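Building Services Bulletin
3 June 2025

Changes to waste collection at Jornden House

The waste contract for Jornden House passes from Omoregie to Trasov in September. The new contract changes what is collected, how it is weighed and where it has to be left. This item sets out the parts that affect tenants. The full specification is held at the management office and can be read there on request.

Why the contract was retendered

Under the present arrangement the building pays a flat rate per container lift. A container that is a quarter full costs the same to empty as one that is full. The lift records for the past year show that the general waste containers were often lifted part full, while the mixed recycling containers were often over their line and were charged at the excess rate. We were paying for air on one side of the yard and for overflow on the other.

Trasov charges by weight, with a small standing fee for each container. General waste carries the highest rate, mixed recycling a lower one, and clean cardboard is taken without a weight charge if it is flat and dry. Food waste has its own rate and its own sealed container. The service charge will be adjusted at the next annual statement and not before.

Containers in the yard

The existing containers belong to Omoregie and will be removed. The replacements are narrower and have the following body colours:

General waste: grey
Mixed recycling: green
Cardboard: blue
Food waste: brown, locking lid

Glass is no longer accepted in mixed recycling. It goes in the bottle bank by the east gate, which is emptied under a separate agreement and is not affected by any of this. The bottle bank should not be used before eight in the morning or after eight at night. This is a condition of the lease and we have had complaints from the flats opposite.

Each container has a maximum gross weight of 400 kg marked on the front plate. The lorry's lifting gear will refuse anything heavier and the container will be left where it stands. A refused lift is charged. The usual cause is rubble, paper archives or catering waste put into general waste in one go, so please speak to the office before any clear-out.

Weighing and records

The weight is taken on the lorry during the lift and logged against a tag on the container. Readings are passed to Drustetero, the software the office already uses for meter readings, and will appear on the same monthly sheet. Weights are for the building as a whole. They are not split by tenant, and there is no plan to do so during the first term of the contract, although the tags would allow it if containers were assigned by floor.

Eirini Andreadis in the management office checks the monthly sheet against the invoices. Under the old contract this was not possible – the invoices listed lifts but the lift times were not recorded on site. Any tenant who would like the monthly sheet can be added to the circulation list.

Collection times

General waste and recycling will be collected 2 times a week, in the morning, and food waste on the same visits. Cardboard is collected once a week. The yard gate must be clear from six until ten on collection mornings. Delivery drivers have been parking across it, and a blocked gate counts as a refused lift for every container in the yard. Please tell your regular suppliers.

Sacks and liners

The sizes of sack supplied from the stores cupboard stay the same. What changes is the thickness. The thinner grade has been splitting at the seams when carried down the back stairs, and the cleaning staff have been using two sacks where one should do. Stock of the thinner grade will be used up first.

Black sacks are for general waste only. A black sack found in the green container counts as contamination, whatever it holds, and the container is then charged at the general waste rate. Recycling should be tipped in unbagged or put in the clear sacks. Food waste needs the compostable liners and no other kind.

Sacks should be tied before they leave the floor and filled to no more than two thirds. Tenants who want a spare sack to hand on their own floor may keep one folded on an adhesive wall hook, low down, so long as it is clear of sockets and heaters. Please don't screw anything into the partition walls.
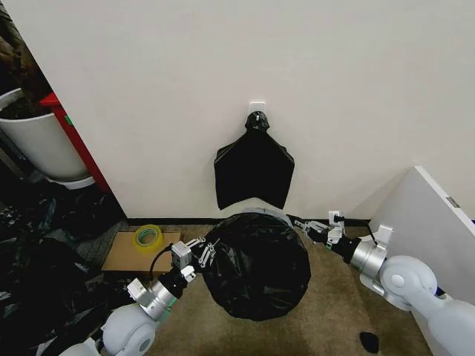 Items that are not collected

The following are outside the contract and must not be left in the yard:

Batteries of any kind
Fluorescent tubes and other lamps
Paint, solvents and their tins
Fridges, monitors and other electrical goods
Office chairs and desks

Batteries and lamps can be handed in at the management office. Electrical goods and furniture are taken by arrangement, with 4 working days' notice, and the cost is passed to the tenant. Printer cartridges are normally taken back by the supplier.

Questions

Shih-chieh Tam is handling the changeover and will visit each floor before it takes effect. A visit takes 30 minutes and covers the bins on the floor, the route to the yard and the new labels. Tenants with their own cleaners should ask them to be present. Requests for a particular time should reach the office by the end of the month.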